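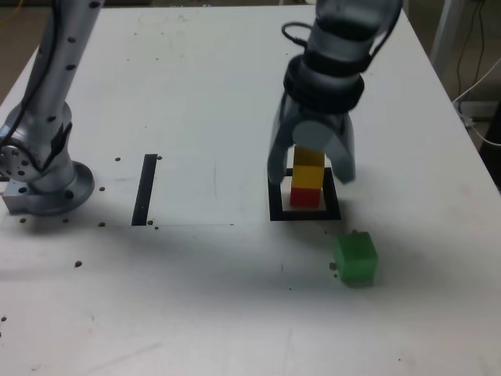 Cunik's shared shuttle trial: read past the headline

Cunik put out a release in August calling its small electric shuttle trial in the Oso business park "a working picture of city travel." We read the whole thing, and then the appendix, where the more useful material was kept.

The trial used 29 two-seat vehicles, booked by phone app and parked at charging bays near the offices. Anyone with a badge for the park could sign up. The release says 802 people did. It doesn't say how many of them ever took a ride, and when we asked, the company's spokesman, Fedir Pavliuk, told us "engagement was strong across the user base." We asked again and got the same sentence back.

The appendix does give one number for regular riders, meaning people who booked at least once a week through the last month. That number is 167. It may be a decent result for a business park with free parking and a bus stop at the gate. It's hard to say, as Cunik set no target in advance, or none it will share.

Then there is the range claim. The cars are said to go 40 miles on a charge. The longest trip you can make inside Oso, gate to gate, is under two miles, and the cars weren't allowed on the public road. So the range was never tested by the people riding in them, and the figure comes from the maker's own track. Winter driving isn't covered at all. The trial ended before the first frost.

Vasylyna Dovhaniuk, who runs a parts office on the north side of the park and used the cars most mornings, liked them well enough. "Easy to park, and warm," she said. Her complaint was getting one after 5 p.m., when most of the cars had ended up at the wrong end of the site and staff had to drive them back one at a time. Moving empty cars around is the cost that has sunk plenty of car-sharing plans before this one, and the release gives it half a line.

Cunik says a second trial will follow in Tkachuk, on real streets with real traffic, using a version with a Besard battery pack and a slightly wider body. No price per ride has been given – the first trial was free – and the city hasn't said who pays for the charging bays. Pavliuk said details would come "in due course."

We'd like to see trips per car per day, the cost of moving the cars, and what happens to demand once riders have to pay. We have asked for all of it and will print what we get.

Contact the newsletter desk | Copyright, all rights reserved | Back to top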